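Open Day at the Salcedo Cutlery Works

September 5, 2021

My wife saw the paper first, on the door of the bakery. It said that the Salcedo works would open its gates for one day, the first time since the old owner died, and that the entrance was free for children and 2 euros for adults. I have eaten with Salcedo spoons all my life and I never saw how one is made. So we took the early bus.

The works are in Grurum, at the end of the valley, after the second bridge. From the bus stop you walk uphill between vegetable gardens, and you hear the stamping press before you see the building. It is a low sound, and you feel it in your shoes. At the gate a young man gave us paper tickets and yellow ear plugs, and he told us to wait for the group of eleven o'clock.

Our guide was Aitana Sepúlveda. She started in the packing room when she was a student and now she is responsible for the finishing department. She spoke quickly but clearly, and she was patient with the questions of my son, who had many.

We began in the steel store. The steel comes in flat sheets, and I expected it to be shiny, but it is gray and quite dull, like a wet road. Every sheet has a chalk number on the corner. Aitana explained that forks and spoons are made from one kind of steel and knife blades from another, which is harder and can keep an edge. I did not know this. At home we always put everything together in the same drawer and think it is the same metal.

In the next hall a machine cuts the first shapes, which they call blanks. A blank for a spoon looks like a small flat paddle. The workers put them in such a way that very little steel is lost between one and the next, and what remains goes back to the foundry by truck. Then the blank is rolled to make the bowl thinner than the neck, because the neck must carry the force when somebody digs in frozen ice cream. This was the example of the guide and everybody laughed, since everybody has bent a spoon like this.

The press was the best part for the children. It comes down one time and the flat paddle is a spoon. For the forks there is one more step, when the spaces between the tines are cut out. The ends of the tines stay joined by a thin strip until almost the last moment, so they do not bend, and after that the strip is removed. We were allowed to hold a fork with the strip still on it. It looks like a mistake.

Polishing is done in a separate building, because of the dust. We could only look through the window. Two women and one man worked at the wheels with masks on, and each piece was pressed to the wheel, turned, and pressed again. Aitana said that it takes two years before a person can polish the inside of the tines well. She also said that this is the department where it is most difficult to find new people. I looked at their hands and I could understand both things.

After this we went to see the handles. For many years Salcedo made only cutlery of one piece, all steel, but now they also sell lines with colored handles for young families and for vacation houses. Some visitors of my age were not very happy with this. One gentleman said aloud that a fork should have the color of a fork. I like them, I must say. On a gray morning a little color beside the coffee does no harm.

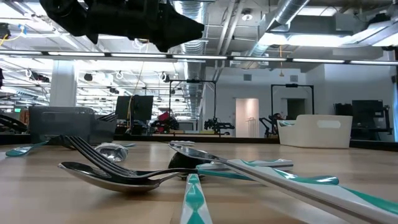 Fork, spoon and knife, with handles in white and teal.

The hardest thing with a colored handle, we were told, is the place where it meets the metal. Hot water enters there if the work is not good, and after some months the handle begins to move. They test samples in a dishwasher made by Brarkex that runs the whole day behind a glass door. A counter on the wall showed 83 cycles when we passed. My son wanted to wait for the next one, but the group was already going.

Lunch was in the yard, under the trees. The sports club of Grurum cooked beans with sausage in a very big pot, and the bread was from the same bakery where we saw the paper. The line was long and there was not enough shade. I hope that next time they will put more tables.

In the afternoon there was a small exhibition in the old office. The oldest order book is there, open at a page where a hotel asks for 900 dessert spoons and complains, in the same letter, of the price. There is also a sign from the shop Cidex, which sold Salcedo knives in the city until it closed in 2000. My wife remembered the shop and stood a long time before the sign.

We bought six teaspoons with small defects from a basket near the exit. I have looked at them under the kitchen lamp and I cannot find the defects.

The last bus leaves Grurum at ten past six and it was full, so anybody who goes with small children should take the one before. Aitana told us that they would like to open again in October for the schools.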